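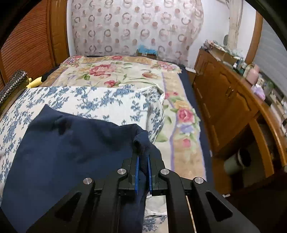 Blue finger pads closed on a fold of navy cloth.

Zekura hand gripper: setup and care notes

Hello, and thank you for looking after one of these! Bronwyn Cartwright and I wrote these notes for anyone taking a Zekura into a home to record cloth handling, and they run a bit long because small things matter with soft fabric.

Before you record

1. Wipe both blue pads with a damp lint-free cloth and let them dry. Fluff builds up faster than you'd think — bedding is the worst for it.

2. Check the four round silver pins on the linkage. Snug is plenty, please don't lean on the driver.

3. Open and close the jaws 40 times with nothing in them, then pinch a fold of cloth and lift it gently. A dark plain cloth over a patterned sheet makes any slipping easy to spot. 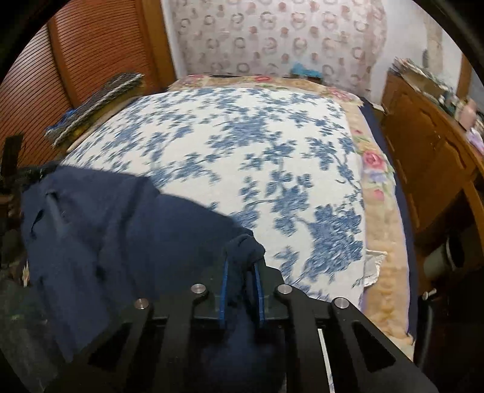
Pad changes

Swap both pads together every 1,125 grips, or sooner if an edge starts to curl. Spares come from Kerkance in bags of 100. Write the change in the log and send questions to Florian Thaler, who keeps the parts drawer.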